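Filed under: Build Notes > Arms & Grippers

So you've bolted the arm down, the servos all answer, and now you want it to pick something up and put it somewhere. Welcome to the fun part! I've done this on our shared bench enough times now that Mawuli Asamoah told me to write it down, so I'm writing it down.

Start with the drop, and leave the grab for later. I know, everybody wants the grab first. But a big open target forgives a lot, and you'll find out early whether your arm can reach over a wall without clipping it. I use a basket with a fairly wide mouth. Take the lid off, or lay it back out of the way, and put the basket near the middle of the table where the arm doesn't have to stretch.

Next, teach four poses by hand: home, above the object, above the basket, release. I save mine in Gurkero, but any jog-and-save tool will do. Set "above the basket" a good bit higher than you think you need. The rim is only half the story — the fruit hangs below the fingers, and I forgot that for most of October.

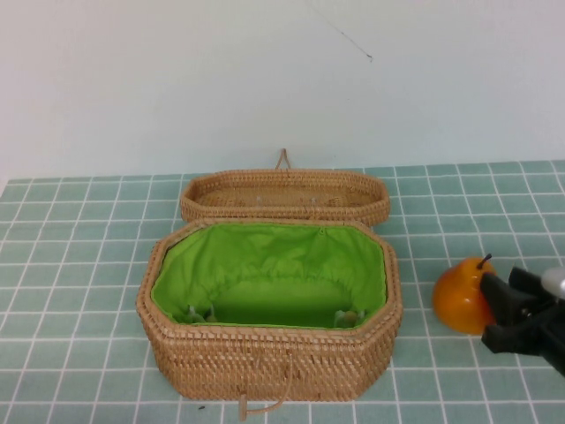
Gedlow Makerspace — Robotics Table

Now the grab. A toy pear is a mean little shape, skinny at the stem end and fat at the bottom, and a shiny one likes to squirt out sideways. Come in from the side with one finger above and one below, and close slowly. I run the last bit of travel at 20 percent speed. If the pear rolls, your fingers aren't touching at the same time, so nudge the wrist a hair and try again.

For the grip limit, I started at 200 on our driver's scale (yours will be different!) and went up in small steps until the fruit stayed put through a full swing. Salamatu Quartey likes rubber pads on the jaws. I'd get it working bare first and add them later.

Then string the poses together and let it run up to 16 times without touching anything. Keep a hand near the stop button, especially if your basket has a fabric lining, as a finger that goes in too deep can catch on it. Loops and handles too — tuck them away from the path.

If it keeps missing by the same amount, redo your home pose before you mess with anything else. Ezequiel Ortuño has a script for that on the shared drive, in the Niazi folder.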